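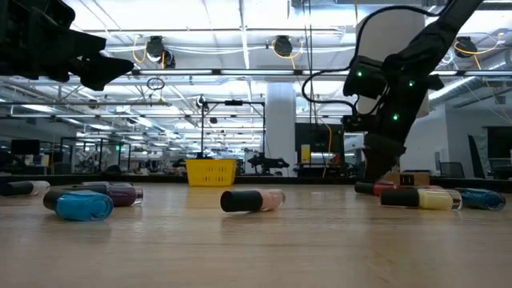 In-kind giving is the donation of goods, services or staff time in place of money, and it is the subject of this unit. For many companies it is the first form of community support they try, because the goods are already on hand. Small consumer items such as bottles of nail polish, in bright blue, dark purple or light pink, are typical of what a retailer may offer to a local shelter or youth program. Students should learn to ask two questions of any such offer: whether the recipient requested the goods, and who will pay to sort, store and deliver them.

Unit 4. Reading: Matheson, course reader, section 7.

Valuation. A donated item may be recorded at cost or at fair market value. The two figures can differ widely, and a giving report that does not state which one was used cannot be compared with another company's report. Students are expected to identify the method used in each case before discussing totals.

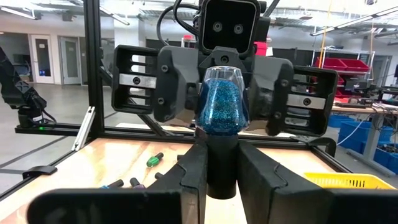 Restrictions also affect value. Goods that may not be resold, or that must be distributed by a certain time, are worth less to the recipient than the same goods given freely. The written gift agreement should name the items, the condition in which they will arrive and the party responsible for anything left over.

Case for discussion: Telleck and Pendia. Telleck, a regional distributor, offers surplus stock to Pendia, a family services agency, every September. Pendia has limited storage and would prefer a cash grant – but it does not wish to lose the relationship. Prepare a short memo advising Pendia on its reply. Address storage costs, the terms of the agreement and the possibility of a mixed gift.

Memos should not exceed 2 pages and are submitted to Niall Matheson before the next class meeting. The Sjöberg case will be handed out at that time.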